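Progress report to the Ocampo Fund, 12th November
Rain gauge network in the Tinda valley

We now have 61 gauges working, and six more wait for the permission of the land owners. The readings from April are complete except for Rarnlow, where the logger lost four days. 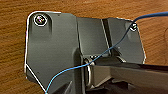 Rainfall data is sent to the Livero office every night. For the posts on the upper slope we chose flat metal brackets, dark gray with a diagonal cut at one corner, and they cost us 300 less than planned - we ask to move this sum to batteries.

The training of the new readers is late. We will finish it before the next report.

Comments

Will the Rarnlow data be repaired? Farmers here use it.

Thank you for the clear report. Please add a map next time.

We use cookies to remember your settings. Accept | Decline

Contact | © Livero Water Office | Back to top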